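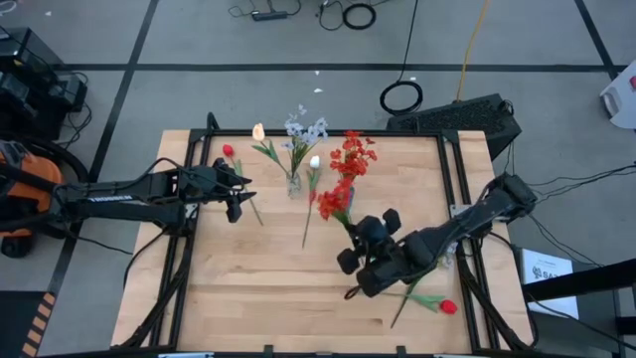
Figure 1. The two-arm flower table, with the vase near the far side and four of the stems still outside it.

Week 3 handout: learning from demonstrations, and why we score by stage

Welcome back, everyone! Last time we ended on the question of how many demonstrations a policy needs, and I promised you a real case, so let's spend today with the flower arranging task from the Pustov study (the one you read over the weekend, I hope — if you haven't, the methods section is short and quite friendly).

The goal is easy to say: put every stem in the vase. The learning part is harder. An operator drives both arms by hand while the joint positions and camera views are saved together, and the policy is then trained to predict the next short stretch of motion from what the cameras show. We call this behavior cloning, and you'll meet it again in January when we get to the Hnatiuk paper.

The group collected 500 demonstrations and held back 100 for checking. Then they trained a second policy on only 152 of the remaining ones, and this is the comparison I'd like you to think about. Both policies reached for the right stem most of the time. The smaller one fell behind at insertion, where a thin stem has to meet a narrow opening and a small error in the wrist angle grows along the whole length of the stem.

If you score only finished arrangements, you lose all of that. So please score reach, grasp, lift and insertion separately, and write down where each trial stopped.

For next time: read section 7 of the course notes, and bring one idea for a stage you would add.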